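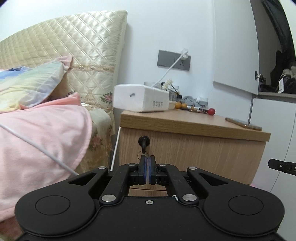
4.2 Das Zimmer in der Verordnung

Die Absonderungsbescheide der Gemeinden Kenmont und Nelero setzen eine Wohnung voraus, die in der Verwaltung offenbar jeder kennt und die im Gebäuderegister selten vorkommt. Verlangt wird ein »gesonderter, gut zu lüftender Raum mit eigener Waschgelegenheit«. Was Haushalte tun sollen, die über einen solchen Raum nicht verfügen, regelt Kenmont in einer Fußnote, die auf einen Anhang verweist. Der Anhang war bis zum Ende des Erhebungszeitraums in Vorbereitung.

Für die Auswertung lagen uns 1.234 Bescheide vor, die sich im Wortlaut kaum unterscheiden. Die Abweichungen betreffen fast ausschließlich das Aktenzeichen und die Schreibweise des Wortes »häuslich«. Areeba Mirani, die die Kodierung verantwortete, hat für Textbausteine ohne erkennbaren Adressaten eine eigene Kategorie eingeführt; sie wurde die zweitgrößte des Datensatzes. Die größte bilden Hinweise auf Bußgelder. In Kenmont drohen bis zu 2.000, in Nelero bis zu 3.000 Euro, wobei sich keiner der beiden Bescheide dazu äußert, wer die Einhaltung prüft.

Über die Einrichtung des Absonderungsraums schweigen die Texte. Ein weißer Schrank, das Kopfteil eines Bettes und dazwischen ein Nachttisch aus hellem Holz (Abb. 2) sind für das Verordnungsrecht keine Gegenstände, obwohl sich die Frage, wo das Essen abgestellt wird, in den Interviews mit großer Regelmäßigkeit stellte. Eine Befragte aus Nelero hatte sie telefonisch an das Gesundheitsamt gerichtet und die Auskunft erhalten, man sei für Möbel nicht zuständig. Rechtlich ist das nicht zu beanstanden.

Poirier hat für solche Fälle den Begriff der »möblierten Restzuständigkeit« vorgeschlagen. Gemeint sind Aufgaben, die eine Behörde voraussetzt, ohne sie jemandem zuzuweisen, und die deshalb im Haushalt landen. Wir übernehmen den Begriff mit einer Einschränkung: Josée Poirier entwickelte ihn an Katastrophenschutzplänen, deren Verfasser die Lücken immerhin noch mit »n. n.« kennzeichneten. In den Bescheiden fehlt auch dieses Kürzel.

Am 04.03.2021 ersetzte Kenmont den gesonderten Raum durch einen »nach Möglichkeit gesonderten Raum«. Die Pressestelle sprach von einer Anpassung an die Lebenswirklichkeit. In unserem Material lässt sich die Wirkung der Änderung vor allem an der Länge der Widersprüche ablesen, deren Verfasser nun darlegten, was ihnen möglich gewesen wäre. Nelero behielt die alte Formulierung bei und strich stattdessen die Telefonnummer für Rückfragen, worauf die Zahl der dokumentierten Rückfragen sank. Der Jahresbericht der Gemeinde führt dies unter den Erfolgen der Bürgerkommunikation auf. Zur Vergleichbarkeit beider Verfahren siehe Abschnitt 4.3.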